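Callance Housing Association Opens Second Round of Furnishing Grants

The Callance Housing Association has opened the second round of its household furnishing grants, which help new tenants buy basic furniture in their first months in a home. Applications will be accepted through the end of February.

Grants of up to $600 are available to each eligible household. The money may be used for beds, tables, chairs, shelving, lamps and window coverings. It may not be used for electronics, kitchen appliances or rent. Households that received a grant in the first round may not apply again, but tenants who applied and were turned down are welcome to submit a new form.

The association received 874 applications in the first round and was able to fund fewer than half of them. A review carried out over the summer found that many applicants had been delayed by the requirement to supply three written price quotes. That requirement has been dropped. Applicants now need only a signed lease, proof of income and a short list of the items they intend to buy.

Tenants moving from shared or temporary housing will be given priority, as will households with children under the age of five. Applications that do not meet either condition will be considered in the order in which they arrive.

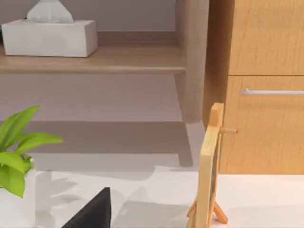
Grant funds will be issued as store credit at participating retailers. Ferker Home Supply and the Greler Furniture Exchange have both renewed their agreements with the association, and each will deliver within the city limits at no charge. The Greler Furniture Exchange sells used and repaired pieces, and tenants who shop there may combine their grant with the store's regular discount for first-time buyers.

An additional 200 grants have been set aside for residents of the Sánchez Court apartments, where building work is scheduled to finish this spring. These residents will receive their forms by mail along with their move-in packets and do not need to apply through the main office. Their deadline will be printed on the form.

Tenants are reminded that furniture bought with a grant becomes the property of the household and may be taken along in a later move. Tall shelving units and dressers must be fastened to the wall in homes where young children live. Wall anchors can be picked up free of charge at the front desk of the main office, and maintenance staff will install them on request.

The association will hold an information session in the ground floor meeting room of the main office at 6 p.m. in the first week of the application period. The exact date will be posted in the lobby of each building. Staff will be present to review forms and make copies of leases and income records. Interpretation in Spanish will be provided, and requests for other languages should be made at the front desk beforehand.

Applicants will be notified by letter within four weeks of the closing date. Store credit must be used within six months of the date on the letter, after which any remaining balance will return to the grant fund. Tenants who expect a delay in moving in should notify the office in writing before the credit expires.

Forms are available at the main office and from building managers. Completed forms may be returned by mail or placed in the drop box beside the main entrance.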